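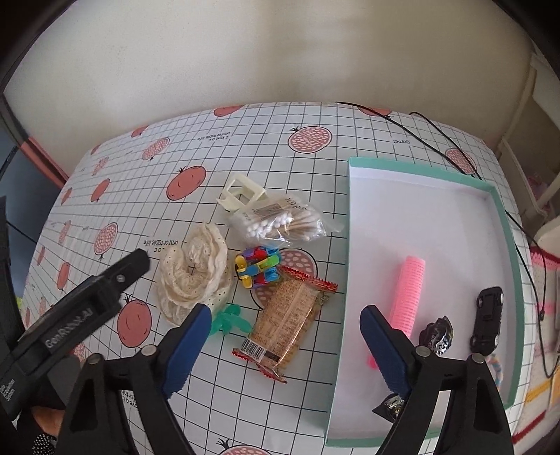 Nerea Campos wrote in after last year's round to ask why the call never said what a diary keeper does on a day when there is nothing to report. A fair point, and the instructions have been rewritten. On such a day you write "nothing" and the date, and you are done.

Dellorcombe Household Time Study
Call for diary keepers, September intake

We are looking for adults living in Brovdale or Stulholm to keep a written diary of household work for 23 days. The diary covers cooking, cleaning, laundry, shopping, repairs, yard work, bills, and looking after children or older relatives. Personal grooming and time spent getting dressed go in a separate column at the back.

There are 400 places. Last year 716 people applied, so please do not wait until the end of the month.

Who can apply
You must be 18 or older and have lived at your current address for at least six months. You can live alone or with others. Two people from the same household may both take part, but each needs a separate application and a separate diary. We are short of people over 70 and people who work nights.

What you will do
Come to one evening session at the Bustamante building, second floor, at 6:30 p.m. It lasts an hour. You will get the diary, two pens, and a sheet of activity codes. After that you fill in one page a day. Most people need ten minutes. Write in English or Spanish. If you miss a day, leave the page blank and go on to the next one. Do not fill it in from memory.

At the end you mail the diary back in the prepaid envelope. There is a short phone call afterward to clear up any entries we can't read.

Payment
Diary keepers receive $85 by check once the diary has come back. Parking at the session is free after 5 p.m. We do not pay for travel.

Privacy
Your name is kept apart from your diary, which carries a number only. You can quit at any time and ask for your pages to be destroyed.

How to apply
Pick up a form at the front desk of the Bustamante building or ask for one by mail. Return it to Estíbaliz Rivas, Dellorcombe Household Time Study. Include a daytime phone number. Applicants will hear from us either way.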